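Finished the measured drawings for the old Lomwood schoolhouse last night and I'm still buzzing, so you're getting a thread about tape measures. Mute me now if you need to.

---

Some background. The building is brick, one big room with a lean-to on the north side, and there are no original drawings. Yurchenko (the office I draft for) wants to turn it into a reading room for the town. Before anyone can design anything, somebody has to find out what's there. That somebody was me!!

---

I love this part of the job so much. A new building starts as lines and ends up as bricks. Survey work runs the other way, and you get to meet all the decisions a builder made on the spot with a saw in his hand.

---

First thing I do is walk through with no tape at all. Just a clipboard, a soft pencil and a really bad freehand plan. Big enough to write on, because the numbers have to go somewhere and they always need more room than you think.

---

Then running dimensions. You hook the tape in one corner and pull it the whole length of the wall, reading off every opening from the same zero. If you measure piece by piece – corner to door, door, door to window – the little errors pile up and by the far end your wall is longer than the building.

---

Then diagonals. Please, please take your diagonals. The main room is 30 feet wide at the street end and I had it drawn as a perfect rectangle until the diagonals went in. It's a very slightly squashed one. You'd never feel it standing in there, but a run of built-in shelves would have felt it right away.

---

Someone asked me in September why I don't just use a laser for everything. I do use one! It's wonderful for ceiling heights. But it only tells you about the spot the dot lands on, and old plaster has bellies in it. A 100-foot tape and a patient friend on the other end will teach you more about a wall.

---

Favorite find so far: the north wall thickens behind the lean-to. The inside and outside dimensions wouldn't agree and I was convinced I'd misread something. Went back, measured through the doorway and there it was, a whole extra layer of brick. I think it was an outside chimney once and they built the lean-to around what was left. Can't prove it. Very happy about it anyway.

---

For anyone drawing one of these for the first time: line weights!! Cut things heavy, things beyond the cut lighter, hatching lightest of all. I've seen really careful surveys from good people that were hard to read because everything was the same gray. Squint at the sheet. If the walls don't jump out, go up a pen.

---

Also, write down the things you couldn't reach. I put a dashed line and "not accessed" over the west end of the attic. It looks a bit feeble on a nice clean sheet, but the engineer thanked me for it, and I'd much prefer that to her trusting a joist I made up.

---

The set came to 11 sheets. Plan, reflected ceiling plan, roof, four elevations, sections, and then my beloved details. I scanned the field notes at 600 dpi and they go in the job folder too, coffee rings and all. Whoever opens that folder next should be able to see what I wrote down on the day and check me.

---

Which brings me to the details, and windows, and the thing I really wanted to talk about.

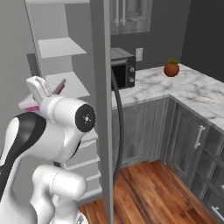
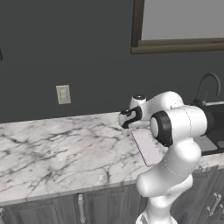
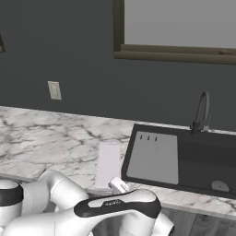

Window sections are where I'd tell any new drafter to spend an extra hour. Elevations make a window look like a rectangle with some lines in it, and then the carpenter calls and wants to know what happens at the bottom. You need a cut through the sill, drawn big, with each step and edge where it belongs. Take the brown window in the last picture: there's an upper ledge, then a thicker molding under it that sticks out a little past the upright on the left. In elevation that's a couple of lines. In section it's a profile you could hand to somebody with a router. The schoolhouse sills have a different shape, with a long slope and a groove underneath, and I drew every one of them because two had been replaced with something flatter and I wanted that on the record.

---

How I get a profile without a fancy gauge: stiff card and scissors. Trim, hold it up, trim again, until no light comes through. Then trace the card onto your notes and write on it which window and which side. I forgot the "which side" part once on a porch job in Burkcombe and had to drive all the way back.

---

If you want to practice, draw your own kitchen. Plan, one elevation, one section through the sink and counter. You'll find out where your walls wander, and you can go back and check a number in your socks. I still do this whenever I've been away from site work for a while.

---

Next up is a little row of storefronts in Sikovstead with pressed metal ceilings, and I've already been up a ladder sketching the pattern repeat. The cornice is missing in one corner, so you can see how it was nailed on. I made a noise out loud.

---

Happy to answer questions about any of this, especially roofs. And if you've got your own way of taking a molding profile, send it over. I'm running low on card.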